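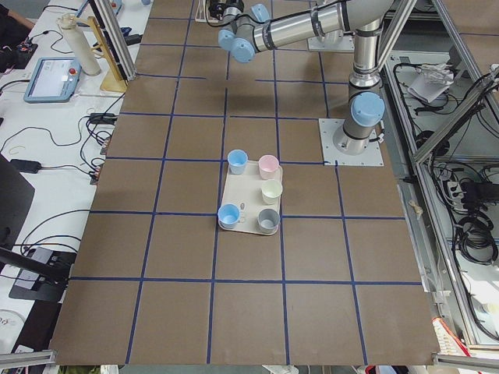 Sindholm bench cell, pre-session check
Task set: Pace, cups on tray
Date: 2020-06-03
Checked by: Leonie Hoani
Second sign-off: Hedvig Hovland

Mark OK, FIX or STOP. STOP means no recording till it's cleared. Comments short please, Hedvig has to type them up.

1. E-stop within reach of operator, nothing stacked on it
OK. On the side table by the pendant. Pressed and released before power up, both arms dropped out like they should.

2. Teach pendant on, no faults showing
OK. One old warning in the log from April, cleared it. Cable is long enough but only just, don't drag it to the far corner.

3. Mounting plates tight, both arms
OK near arm. FIX far arm, one bolt took a quarter turn. Done on the spot, paint pen line redrawn. Check again after 2 hours running.

4. Arm cables clear of the joints through full travel
OK. Jogged slow end to end. The run near the gripper rubs a bit when the wrist is right over. Not worn yet. Watch it.

5. Gripper opens and closes fully, pads clean
OK. Pads wiped. Somebody left tape gunk on one of them last session, please dont.

6. Work surface clear except for the task items
OK. Tray and cups only.

7. Grid tape flat, no lifted ends
OK mostly. One end lifting at the front, pressed down, will need new tape by next week. Use the same dark blue. If you put down another colour the early episodes and the late ones won't match and Hedvig will find you.

8. Tray start position
OK. Middle of the surface over the tape line. It's meant to move between episodes, see the position sheet. Don't square it up to the grid every time, we did that for a whole afternoon at Brungate and the policy learned one spot and nothing else.

9. Cups: no chips, no cracks, right set out
OK. Five on the tray, gap left on the left side between the two light blue ones. The one with the handle goes in the bottom left for this set, handle facing right. Pink, cream and gray down the other side. Check for chips by feel as well as by eye.

10. Side table tidy, nothing that can roll into the cell
FIX. White bottle lying at an angle up by the pendant. Stand it up or take it away. Loose cables trailing over the table too, and a power adapter sitting right near the edge of the work surface. Push it back and tie it.

11. Power strips and plugs
FIX. Strip on the frame side is in with the rest of the wiring, coils hanging under it. Plugs are all seated, nothing warm to touch. Wants a proper tray and some clips. Asked Vaneo for a price on cable tray, no answer so far.

12. Lower shelf
FIX. Cables in a tangle, crumpled white bag in there as well. Bin the bag. Shelf is not a rubbish bin. Third time I've written this.

13. Frame: corners tight, nothing sticking out at walking height
OK. Shook every post. Red and white thing poking out beside the frame near the front corner, move it in before someone catches a sleeve.

14. People clear of the arm
FIX. Arms and elbows keep creeping over the back corner by the post. Stay behind the post when servos are on. Sleeves up, lanyards off. Applies to visitors and to me.

15. Lighting same as last session
OK. Blinds down. The arm throws a shadow across the upper rows, leave it, it's in all the other episodes too.

16. Recording
OK. Test episode saved and played back, no dropped frames. Disk has room for today. Name the folder BEFORE you start, not after.

17. Reset routine
Whoever resets the cups says "clear" out loud and the operator waits for it. Pendant in hold for every reset, even the quick ones. Bad episodes get flagged, not deleted. A knocked over cup is still usefull if it's labelled.

Result: OK to record once 10, 13 and 14 are sorted. 11 and 12 can wait till end of day but not longer. No STOP items.

Added later, H.H.: bottle gone, adapter pushed back and tied, red and white thing moved. Said my piece about elbows. Bag still there when I looked. 7 episodes in, 2 flagged (gripper closed early on the gray cup both times, will check the offset at lunch). Tape end at the front has lifted agian, replacing that strip tonight.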